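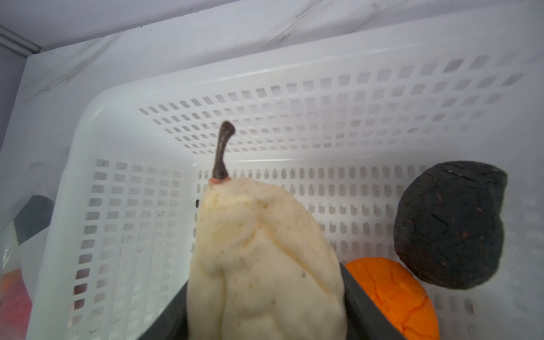 # Questions and answers about the Vernley fruit share

We receive many of the same questions every season, so I have put the answers on one page. If your question is missing, please write to us through the contact form or leave a note in the grey letterbox at the Vernley hall. Last changed in May.

## Joining and paying

### What is a fruit share?

You pay for a part of the harvest before the season begins, and then you collect a bag of fruit every week while there is fruit. The fruit comes from three small orchards outside Vernley. The growers get their money early in the year, when they must pay for pruning and repairs, and you get fruit which was picked close to your home.

### How long is the season?

It starts with the first cherries and ends with the last stored apples, in most years from late June until the end of November. There is always a gap of one or two weeks after the cherries, before the early plums. We do not fill this gap with bought fruit. You pay nothing for the weeks without a bag.

### How many members are there?

At the moment 294 households. We do not wish to grow above this, as the old trees in the upper orchard give less each year and the young ones need more time.

### Is there a waiting list?

Yes. You can put your name on it at any moment, it is free, and it does not oblige you to anything. When a place opens we write to the next household, and you have 10 days to answer. If you do not answer, we write to the following one, but you keep your position for the next time.

### Can I pay in parts?

Yes, in two parts. The first is due before the end of March and the second before the end of July. If this is difficult for you, tell us early. We have arranged smaller payments for several households and we do not ask for papers.

### Can I share one bag with a neighbour?

Of course, many people do. Please register under one name only, and divide the fruit at home. We had some confusion in the past with two families coming at different hours for the same bag — each believed the other had not come yet.

## Collecting your bag

### Where and when do I collect?

At the side door of the Vernley hall, between four o'clock and half past seven in the evening. The collection day is written in your welcome letter, and it is the same day for the whole season. The second point is at the Sosa bakery, which keeps bags until it closes at six.

### I cannot come this week. What happens with my fruit?

You can send any person in your place, they only need to know your household number. If no person can come, write to us before noon on the day before, and we will not pack your bag. You will receive credit for the autumn. Bags which are not collected and not cancelled go to the school kitchen next morning, and for these we cannot give credit.

### Do I have to bring my own bag?

Please bring one with a flat bottom. Soft fruit at the bottom of a narrow bag arrives home as jam. We have paper bags for those who forget, but they are thin and do not like rain.

### How much fruit is in one bag?

A small share is 2 kilos and a large share is double. In September the bags are often heavier than promised. In a poor week they can be lighter, and then we try to correct it within the month.

## Pears

Half of all the letters we get are about pears, therefore they have their own section.

### Why are my pears hard as stones?

Because a pear should be picked before it is ripe. Most varieties ripen from the inside towards the outside, and if they stay on the tree until they are soft, the middle is already brown and floury. You receive them firm and they finish ripening in your kitchen.

### How do I know when a pear is ready?

Press very gently with your thumb beside the stem. When the flesh gives a little at that place, eat it the same day or the next. Do not press at the wide part: when it is soft there, you are too late for eating fresh, although it is still good for cooking.

The colour is not a safe sign. Some varieties go from green to yellow and others hardly change.

### How can I make them ripen faster?

Put them in a closed paper bag with a ripe banana or an apple, and look every day. It takes normally two to four days. Do not use a plastic bag, there the fruit sweats and gets mould.

### And slower?

Put them in the refrigerator while they are still firm, in the coldest part but not touching the back wall. Most of our autumn pears keep there for several weeks. Take out only as many as you will eat, and give them some days at room temperature. A pear which stays cold all the time will often never become truly soft.

### My pears have brown dots and rough patches. Are they ill?

Normally not. Small dots are the pores of the skin, and the rough brown areas are called russet. It comes from the variety or from cold and damp weather in spring, and you can eat it. What you should cut away are dark, sunken, soft spots. If the flesh below tastes bitter or smells like cellar, put the whole fruit on the compost.

### Should I wash them before I store them?

No, wash them just before eating. Water which stays around the stem is a good place for mould.

### Which pear is best for cooking?

The one we call the Trudirico pear, after the farm where our oldest trees came from. It is small and hard, and raw it tastes of very little. Peel it, leave the stem, and cook it slowly with the lid on, in water with some sugar and a piece of lemon peel, for 60 minutes. It keeps its form and becomes a little pink. With a softer variety you need only fifteen or twenty minutes, so please do not mix them in one pot.

### Can I freeze pears?

Yes, but not whole. Peel them, cut them in quarters, remove the core, and cook them for two minutes in light syrup. Let them cool and freeze them together with the syrup. Raw frozen pears turn brown and watery.

## Other fruit and small matters

### Is the fruit sprayed?

The two lower orchards are not sprayed at all. In the upper orchard the grower uses sulphur against scab, in spring only, and he writes the dates on the board next to the gate. You will find marks on the skin of our fruit, and sometimes an inhabitant in the apples. Cut it out and continue.

### Can I choose what is in my bag?

No, but there is an exchange crate beside the side door. Leave there what you do not like and take something of similar size. Please put in only good fruit — the crate is not for the compost.

### My child is allergic to one kind of fruit.

Write it in the form when you join and we mark your bag with a yellow string. We will leave out that fruit. All kinds are packed on the same tables, though, so we cannot promise that nothing has touched. With a strong allergy, please speak to your doctor before you join.

### What is the Zatent day?

It is our picking day in October, named after the lane at the foot of the orchards. Members may come with family and pick the last apples. Wear closed shoes, because the grass is full of wasps and fallen fruit. Dogs must stay on the lead, and ladders are only for adults. There is soup at one o'clock, bring your own bowl.

### Do you sell juice?

Yes, apple juice and a mix of apple and pear, from the end of October until it is finished. It is not included in the share. A returned bottle gives you a small amount back, but only if it is rinsed and without the cap.

### How do I leave the share?

Write to us before the end of January and your place goes to the waiting list. If you move away during the season, we try to find a household to take over your bags, and when we find one we return the money for the remaining weeks.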